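Grulldale Home > Storage > Boxes with lids

Nekatow Storage Box Lid with Carry Handle, White / Pink
Item no. 3788
In stock. Ships from Covden.

Large plastic lid, side latches, carrying handle on top. Spare lid for the Nekatow box, or buy it as a set. Handle also sold on its own, see further down.
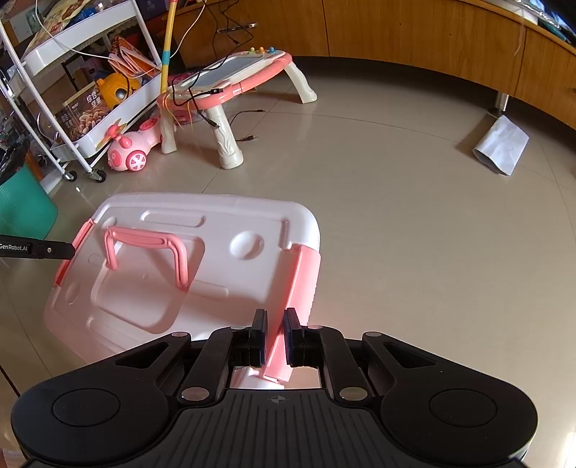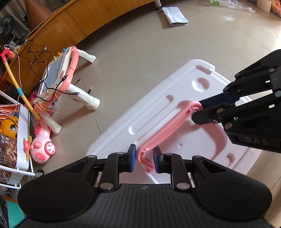
White and pink lid with the pink handle. Handle upright in the first photo.

DETAILS
Color: white lid, pink handle, pink latches. White goes a bit pinkish in places, more on some lids than others. Normal for this color, not a fault
Material: plastic, molded
Corners rounded, raised rim all round
Handle: squared arch shape, sits over a recessed panel in the lid
Latches: long, ridged on the outer side so you can get a grip
Lid top has molded rounds and grooves, same on every one

FITTING THE HANDLE
Lid on a flat floor, top side up. Tile or wood is fine, carpet is a pain. Bent tips go in first, one side then the other, push till you feel it seat. Dont force it cold, leave the parts indoors an hour if they came off the truck in winter. Lift the lid by the handle once before you put anything under it.

Taking it off: same thing backwards. Squeeze near the bottom, not at the top.

LOAD
Carry by the handle up to 9 kg with both latches shut. Over that use two hands under the box. Stack no more than 6 high, heaviest at the bottom, handles down.

CLEANING
Warm water, dish soap, soft cloth. Grooves collect dust so use an old toothbrush. No bleach on the pink parts, it will fade them. No dishwasher.

ORDERING
Lid with handle and latches: 3788
Handle only: 3788-H
Latch pair: 3788-L
Carton of 47 lids for stores, ask for freight

Fits Nekatow large only. Does NOT fit the Ojala box, the rim is a differnt shape and the latches wont catch. Check the name on the bottom of your box before ordering.

Returns 6 weeks, unused, any packaging ok. Also comes in white/gray and white/blue, pink ships fastest right now. Next delivery of the blue in June.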